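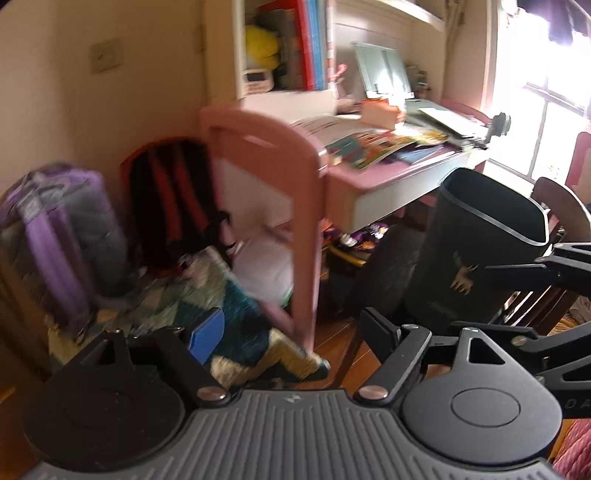
## Ticket 400 – bin won't stay upright next to the pink desk

**Status:** solved
**Opened:** July 31, 2022
**Room:** kid's room, window corner

**Problem**

The tall dark bin (the one with the deer on the front – I love that deer!) keeps leaning when it's parked by the desk. Push it straight, walk away, and by evening it's tipping again. I really want it to stay in this corner, it's the perfect spot for pencil shavings and old worksheets.

**Tried so far**

- Swapped the liner for a smaller Skaltenier one. No change.
- Put a book in the bottom. Better for a day, then the book got gross.
- Moved both backpacks farther from the desk. Big improvement! One strap had been sliding under the base.

**Update 1**

Still a small wobble with the backpacks gone. Laid a level on the floor and there's a dip close to the desk post. It's been there since we put the desk up in January, I just never set anything on it.

**Update 2**

Stuck two Staltus felt pads under the low side and wow, what a difference. Filled it to the top with scrap paper and bumped it with my knee a bunch of times – it stayed up every time.

**Left to do**

- Hooks for the backpacks, 36 inches off the floor so they're easy to reach
- Check the pads again once the bin has been emptied a few times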